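Print this release | E-mail this release

October
By the Skallura product desk, Stamthorpe

Skallura opens orders for its Brulholm hand-held gripper kit

STAMTHORPE. I get to write the fun one this time! Starting this month, anybody who wants to teach a robot to do housework can order the Brulholm kit from us, and I've been itching to say so since spring.

Brulholm is a pair of hand-held grippers with two curved fingers each. You pick one up by the handle, you go do a chore with it, and the kit records what the fingers did and what they saw while they did it. No robot has to be in on it at that stage. You can work on a bed, a kitchen counter, a shelf of shoes, whatever you've got, and the recordings go to your training people afterward.

We started with laundry, mostly out of stubbornness. Cloth is a pain. A mug is the same mug every time you reach for it, but a towel has a new shape each time it lands, and the fingers have to find an edge, press, slide and pull without dragging the sheet along too. Our first set of fingers was too stiff for that (I have the pinched sheets to prove it), so the ones we're shipping have more curve and a softer close. I like them a lot. My wrist likes them too, now that we've moved the weight back toward the hand.

What's in the box: 2 grippers, 2 chargers, a spare set of fingers, the desktop software and a hard case. The kit costs $963, plus shipping. A gripper runs 6 hours on a charge, and you can swap fingers with the little driver that's clipped inside the lid. Please don't lose the driver. I've lost three.

Before opening orders we ran an early program with a group of labs and small shops, and they sent back 146 comments, which I read over one very long weekend. Plenty were about the software. Export used to take four clicks and a restart, and now it takes one click. People also wanted to name their own tasks, so "fold towel, big" and "fold towel, small" can finally live in separate folders. A few asked for a left-handed grip. We're working on it, and I'll write again when there's a date.

We're also offering a service we call Maldonado, for teams that want the recordings but don't have the hands to spare. You send us a task list and we do the chores at our end, then deliver the files sorted by task. Bedding, towels and small household items are on the menu now, and kitchen work comes next. Pricing depends on the list, so just write and ask.

Kits ship from Stamthorpe in the order the orders come in. If you'd like to try one before buying, we do demo mornings starting at 9:30, and you're welcome to bring your own laundry (clean, please).

Contact: Skallura press desk, Stamthorpe | Copyright Skallura. All rights reserved. | Back to top
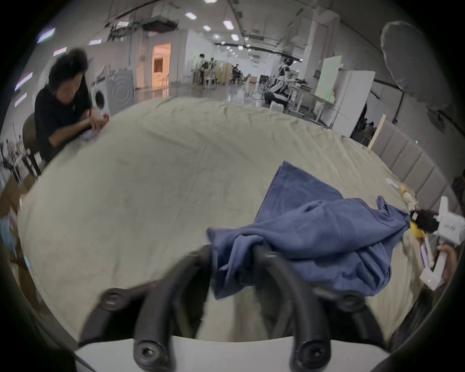 Towel work on the bed with the hand-held grippers. Photo: Skallura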